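18 April 2022

I've been shopping for a pickleball paddle again, and this time I read the return policies before the reviews.

My last one was a Grastik, bought in March for 16 dollars off. The edge guard came loose after 12 games. The store took it back, but they wanted the original sleeve, and I had thrown that out the first night. Kolbrún Dalsgaard had the same trouble with hers and got store credit only.

So now it's between the Wako and the Clutel. The Wako has 446 ratings and a longer handle, good for my two-handed backhand. The Clutel has 797 and costs less. Steinar let me hit with his Clutel for an evening and I thought it was a little head-heavy.
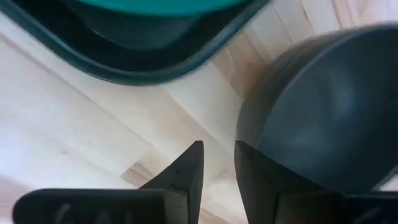
*Matte black left finger, with faint scuffs near the tip.*

I'll probably order the Wako this week. The sleeve is going in the closet. If anyone has used one outdoors for a full season, leave a comment, I'd like to know how the grip holds up.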